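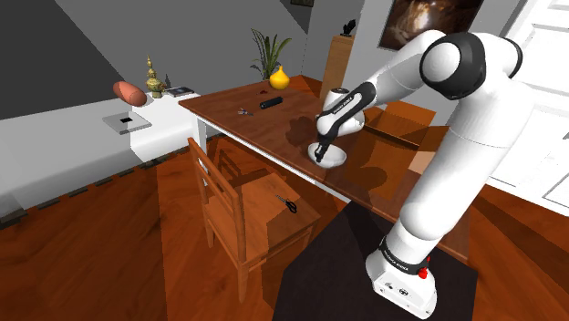

Folholm Vintage Dress Hire and Resale
Frequently Asked Questions

Last revised 8/4/20

The answers on this page apply to all orders placed with Folholm, whether online or at the Loltby showroom. Customers with a question not covered below are asked to write to the customer office using the contact form.

ABOUT THE COLLECTION

What does Folholm offer?

Folholm hires and sells women's day dresses, evening dresses, coats and separates made between the late 1930s and the early 1970s. The collection currently holds 600 garments. A smaller group of new dresses, cut from period patterns and sold under the Botitz label, is offered for sale only.

Are all of the garments original?

Every piece listed under "Vintage" is an original garment of the decade stated. Pieces listed under "Botitz" are new. The two are never mixed within one listing. Where a vintage piece has a replacement zipper, new buttons or a new lining, the listing says so under "Alterations."

How is the age of a garment decided?

Dating is carried out by our collections manager, Cledwyn Humphreys, who considers the label, the seam finish, the type of fastening and the fabric. Where these point to different decades, the later one is given. A customer who has good reason to question a date may ask for the notes on that garment.

May I offer a garment to Folholm?

Yes. We buy from private sellers twice a year, in spring and in September. Please send details through the "Sell to Us" form and wait for a reply before mailing anything. Parcels that arrive without a reference number are returned at the sender's expense.

SIZING AND FIT

Which size should I order?

Please disregard the size on the original label. A dress marked 14 in 1952 may be close to a modern 6 or 8. All Folholm listings give bust, waist, hip, shoulder and length in inches, taken with the garment lying flat and doubled where needed. Compare these with a dress that already fits you well.

How much ease should I allow?

For a fitted bodice in cotton or rayon, allow at least one inch at the waist and two at the bust. Older woven fabrics do not stretch, and a seam under strain may give way during wear. Full skirts need no allowance at the hip.

Do the measurements assume a particular undergarment?

No. Many dresses of the late 1940s and 1950s were, however, cut to be worn over a girdle and a firm brassiere, and the bodice may sit differently without them. A petticoat is recommended for any listing marked "Full Circle." Petticoats may be added to a hire order at the checkout.

Can a hired dress be altered?

Hired garments may not be cut, pinned through silk or velvet, or hemmed with adhesive tape. A temporary hem in loose hand stitching is permitted on cotton and wool. The stitching must be removed before return.

Can a purchased dress be altered before it is sent?

Yes, for hems, waist seams and shoulder straps. Alterations are made by Takumi Higuchi in the Loltby workroom and normally add 15 days to the delivery time. An altered garment cannot be returned.

HIRING

How long is the hire period?

The standard period is four nights, counted from the date of delivery. Longer periods may be requested at the time of booking but cannot be added once the parcel has left us.

How far ahead should I book?

Dates for summer weddings and garden parties fill early. We accept bookings up to nine months in advance. Orders placed less than 48 hours before the date of dispatch can be collected from the showroom but not mailed.

Is a deposit required?

A deposit is held on the customer's card and released once the garment has been returned and checked. The amount is shown on each listing and depends on the age and rarity of the piece.

What if I spill something on the dress?

Please do not treat the stain. Blot it with a plain white cloth, leave the garment on a hanger and enclose a short note saying what was spilled and when. Household stain removers have caused more lasting harm to our rayon crepes than any food or drink. Ordinary marks are covered by the hire fee. Ink, hair dye, self-tanning lotion and candle wax are not.

What if a seam opens or a button comes off?

Small repairs of this kind are expected with older clothing and carry no charge. Please return the button if you have it, even if it is broken. Matching buttons can be very difficult to find – a single missing one sometimes means replacing the whole set.

May I wear a hired dress for a photo shoot?

Personal photographs are welcome. Commercial shoots, including sponsored blog posts, require written consent from our press officer, Elis Rees. Consent is usually given where Folholm is credited by name. Garments may not be worn in the sea, in a pool or near paint or colored powder.

CARE OF PURCHASED GARMENTS

Can vintage cotton be machine washed?

We do not advise it. Printed cottons from the 1940s and 1950s may be washed by hand in cool water with a mild soap, provided that the colors have first been tested on an inside seam with a damp white cloth. Reds and dark greens are the most likely to run. Dry flat, away from direct sun.

What about rayon?

Rayon loses much of its strength when wet, and some crepes shrink severely. Use a dry cleaner with experience of older clothing, and point out any covered buttons or belts in advance. Covered belts often have a cardboard core and should be removed before cleaning.

How should I store my dress?

Use a padded hanger for cotton and light wool. Bias-cut and beaded dresses should be laid flat in acid-free tissue. Plastic covers from the dry cleaner should be discarded on the day the garment comes home. Cedar blocks may be used if they do not touch the fabric.

DELIVERY, RETURNS AND THE SHOWROOM

Which carrier do you use?

Parcels are sent by Sung, with tracking and a signature on delivery. A return label is enclosed with every hire order.

May I return a purchase?

Unworn garments may be returned within 14 days of delivery if the Folholm ribbon tag is still attached. Hats, gloves and stockings cannot be returned once opened.

Can I try garments on before ordering?

Fittings are held at the Loltby showroom, 308 Mill Street, by appointment. Each fitting lasts one hour and includes up to six garments, which should be chosen from the website at least two days beforehand. Please arrive without perfume or fresh body lotion. One guest is welcome.

Is the showroom accessible?

The entrance and the larger fitting room are on the ground floor and have no steps. Customers who would like help with dressing should mention this when booking, so that Masanobu Minami, the showroom manager, can arrange a longer appointment.

Whom do I contact about a late or missing parcel?

Write to Dexter Zamora in the customer office, giving the order number and the date of your event. Hire orders with an event in the same week are answered first.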